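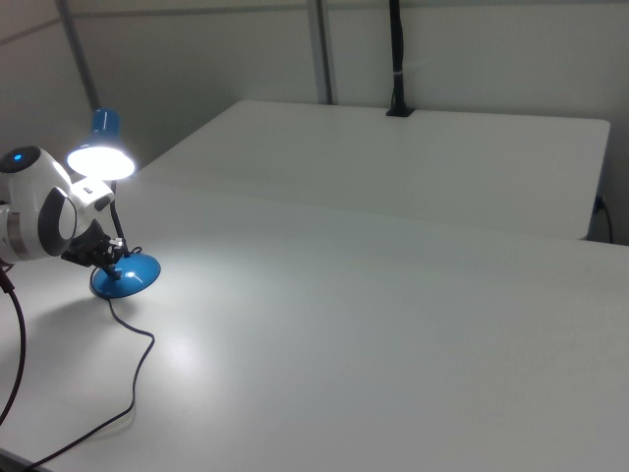
Figure 3. Small blue desk lamp.

4.2 Task lighting and reading comfort

Participants at the Padilla site worked under ceiling panels only during the first phase of the study. In the second phase each desk was given a small lamp, which the user could move and switch freely. The Toltura site kept its ceiling lighting in both phases and serves as the comparison group. In total, 62 participants completed both phases, and the daily comfort form was returned 1,643 times. Forms with more than two blank items were left out of the analysis.

Comfort was scored on the Gikeck scale, a six-item form in which higher values mean less eye strain. Reading speed was measured with printed passages of equal length, prepared with the Mimeo text set and handed out at the start of the afternoon. Passages were not repeated for the same reader.

Scores at Padilla rose between phases, while those at Toltura stayed nearly flat. The gain was largest for desks more than 6 metres from a window and small for desks next to the glass. Reading speed did not change at either site. We therefore treat the effect of the lamps as one of comfort, and make no claim about output.

Use of the lamps was uneven. According to the forms, 47 per cent of lamp use fell after three in the afternoon, and many participants left the lamp off on bright mornings. A few reported that they switched it on only for paper documents and turned it away when working on a screen - a habit also noted in our pilot work. Lamp position was recorded once per desk, at the end of the phase, so movement during the day is not captured.

Two limits should be noted. First, the second phase began in February, when daylight hours were growing longer, and some of the gain near the windows may be due to season. The comparison group reduces this problem but does not remove it, as the Toltura building faces a different direction. Secondly, participants knew that the lamps were part of a study. The comfort form relies on self-report, and a general liking for new equipment could raise the scores. A longer second phase would help to separate this from a lasting effect. The role of lamp brightness is taken up in Section 4.3.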